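Garnthorpe textile collection opens to households in Misness and Trirkton

Households in Misness and Trirkton can have worn-out bedding and soft furnishings collected from the kerbside from October, under a new service run by Hanrahan Textile Recovery.

The service covers 2000 homes and will run for an initial period of six months. Collections take place every 2 weeks, on the same morning as garden waste. There is no charge to residents.

Pillows, cushions, blankets, curtains and soft toys will all be accepted, including items that are torn or losing their filling. Duvets should be tied with string. 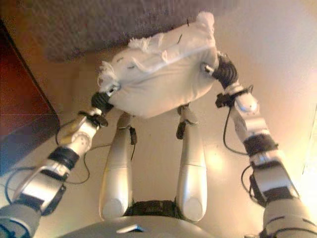

Material will be taken to the Hanrahan depot at Garnthorpe, where it is sorted by hand. Filling and covers are separated and baled for use in carpet underlay and sound insulation. The depot employs 40 people and has taken on six more for the new rounds.

Bernadette Cordier, operations manager at Hanrahan, said: "Charity shops can't sell an old pillow, so most of them go in the general bin. We have room for them at Garnthorpe and we have buyers for the fibre."
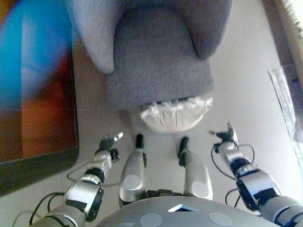 Items should be put out by 7am in a tied bag. Mattresses, carpet and anything soaked in paint or oil cannot be taken. Residents in flats will receive a separate letter with details of their nearest shared collection point.

Collection calendars will be delivered in September.

ENDS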